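# Stinditz desktop refurbishment: case interiors

Bench notes and photographs from the August intake, compiled by Szu-yu Yen. All units are desktop towers retired from the Trillasby office and opened for inspection before parts are catalogued. Colour balance has not been corrected.

**Chassis and wiring.** Silver sheet-metal frame, cutouts and bent tabs at the drive area. Power wiring in orange, red, yellow and black runs across the green motherboard. Black cables are bundled separately. 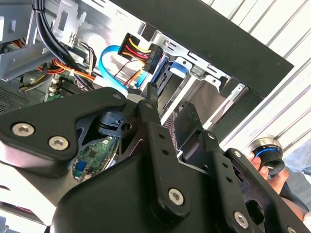

Supply leads are to be unclipped at the board end first, then drawn back towards the power supply. Do not pull on the conductors. Ties are cut with flush cutters and the offcuts binned before the next unit is opened.

**Ventilation.** Perforated mesh in the case wall, dark grey. Mesh is brushed from the inside; compressed air is used only at the extraction bench.

**Labelling.** Asset tag 1098 is recorded against shelf 2. Queries about tags go to Abelardo Herrera.

Last revised September 20, 2019.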